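Workshop tips: keeping a two-finger gripper in good order

Part of the bench notes for the Tirholm cell. These apply to the pair of arms on the light table and the black gripper with the rubber palm pad.

Start with the power off and the arm parked low, jaws wide open. You can't clean the pad properly with the fingers halfway closed, and pushing them apart by hand is hard on the drive.

Wipe the pad with a damp lint-free cloth. Get down into the folds at the bottom, where dust packs in. Use plain water with a drop of dish soap. Solvent wipes leave the rubber tacky – we lost a pad to them in November.

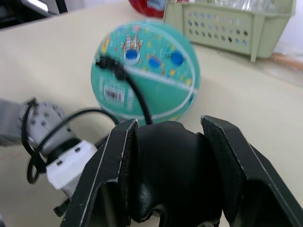

Reading time: 2 min

Scratches along the rims of the fingers are normal on a gripper that works close to a table. Run a fingertip along each edge. If it feels smooth, leave it alone. If it catches, take the burr off with a fine stone, working away from the pad, and wipe up the grit before you move the arm.

Check the screws next. The finger screws on ours back out first. Snug them with the short Garareo driver and put a paint mark across each head, so a loose one shows up at a glance.

Cables take more looking after than anything else on this cell. Leave a loop at the wrist big enough for a full turn, then move the arm slowly through its whole reach and watch where the loop goes. A cable that hangs in front of the fingers or lies over the work will get pinched sooner or later. Fix it with 2 hook-and-loop straps – no zip ties, which bite into the jacket.

With two arms side by side, do this check with both of them moving. A loop that clears its own arm can still snag on the other one.

For a grip test, use something light and round. A child's ball is good for this. It rolls if one finger closes early, so you find out right away. Keep spare test items in a basket at the far side of the table.

Spare pads are in the Kollo drawer, bag 34. Write the date on the bag when you take one.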